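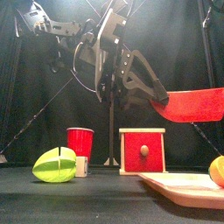

Figure 5.1 A yellow-green toy fruit on black cloth, with a red curved piece held above the level of the tabletop.

Chapter 5
Small Objects on a Table: Surface, Background and Order

Key words in this chapter: surface, backdrop, matte, contrast, resting position, clear zone, footprint, rim

What you will learn
After studying this chapter you should be able to:
choose a table covering for objects of a given color
explain how a resting position changes the space that an object needs
prepare a tabletop with a clear zone and a filled zone
write a short table record which another person can follow
put the objects away in a useful order

5.1 Why we begin with the table

In the first four chapters we worked with shelves, drawers and boxes. These places have walls, and the walls do a part of the work for us. A cup which is put in a drawer can not go far. On a table there are no walls. The objects stay where we put them only if we choose the place well, and if the surface helps us.

Many students think that a table is the easiest place of all. When the play room of the Stenar learning center was arranged again, the group responsible for it had the same opinion. They gave one afternoon to the shelves and half an hour to the tables. The shelves were finished on time. The tables needed the whole next morning, as the toys from three different boxes had been put out together and it was necessary to decide again for each one where it should go.

In this chapter we use simple things: toy fruit, cups, small boxes, and dishes of different shapes. They are good for learning because everybody knows them, and their colors are strong. The same method can later be used for kitchen tools, sewing materials or craft supplies.

5.2 The covering

A covering is any cloth, paper or mat that lies between the table and the objects. It has two tasks. It makes the surface less slippery, and it gives one even color behind the things that we want to see.

The second task is often forgotten. Look again at Figure 5.1. The cloth is black and has a matte texture, and the yellow-green of the toy fruit is easy to find on it. Behind the table there is a black curtain too, so that the eye meets dark color both under the objects and behind them. The red piece also stands out well, and its lighter rim can be separated from the rest of it without effort.

If we put the same fruit on a green cloth, a person who looks for it will need more time. On a cloth with a printed pattern the result can be even worse, especially if the pattern shows leaves or fruit. For this reason we advise a covering in one color for all exercises in this book.

A matte cloth is better than a shiny one. A shiny surface sends the light back in bright spots, and a small object beside such a spot is difficult to judge. Matte cloth has its own weakness – it shows dust and threads, and the black one shows them most. Brush it before every use, always in the same direction.

Faint creases do no harm. Deep folds should be removed with an iron, because round objects will roll into them.

5.3 Resting positions

Every object has one or more positions in which it stays still without help. We call these the resting positions. A box normally has six of them. A cup has two good ones, upright and upside down, and a third one on its side, which is less good.

Oval objects ask for more attention. A toy lime or lemon will lie on its side, as the fruit in Figure 5.1 does, and it will not stand on its end unless the end has been made flat. When you plan the table, you must therefore count with its long side. The area that an object covers in its resting position is its footprint.

Curved and scooped things, for example shallow dishes, are the most difficult group. A dish can be placed with the hollow side up or with the hollow side down. With the hollow side up, it can hold other small things, but it may rock. With the hollow side down it usually rests on its rim and is quiet, but then the space inside it is lost. Neither choice is wrong. Decide before you place the dish, and write the decision in your table record.

5.4 The clear zone

Leave a part of the table without any objects. This is the clear zone. It is used when something must be put down for a moment, and it should be large enough for the biggest footprint on your list.

Karim Mansour, who taught the first version of this course, asked his students to mark the clear zone with a line of white thread. The thread lies flat and is visible on dark cloth, and it can be taken away in one movement. We still recommend it.

For the exercises you need a table at least 70 centimeters deep. Place the tall objects, such as boxes and cups, toward the back and the low ones toward the front. When you carry something over the table, keep its lower edge higher than the tops of the things that stand there. This sounds too simple to be written in a textbook, but in our experience most cups fall for exactly this reason.

5.5 The table record

A table record is a short text, of not more than 200 words, that tells another person how the table is arranged. It gives the color of the covering, the objects from left to right, the resting position of each, and the place of the clear zone. It does not give opinions.

The following record was written by Huguette Coste during her second week of the course:

"Covering: dark blue cotton, ironed. From left: one toy pear, on its side, stem to the window. One yellow cup, upright. One flat box, lid closed. One green dish, hollow side up, empty. Clear zone: front right corner, marked with thread. Brush is in the table drawer."

The record is good because a reader could arrange the table again from it. One thing is missing – we do not know how far the dish is from the box. In Chapter 6 you will learn to add distances.

Before you continue

Prepare a table with a covering in one color and five small objects. At least one of them must be curved. Write the record, then clear the table and give the paper to a partner. Your partner arranges the objects from your text while you stay silent. Compare the result with your own memory, and correct the record where it was not clear.

When you put everything away, begin with the objects nearest to the clear zone and work toward the back. Small things go into the boxes first, cups are placed one inside another if their shape permits, and dishes come last. Fold the cloth with the upper side inward, so that it stays clean for the next person.

Section 5.6 begins with round objects and the use of rings and trays.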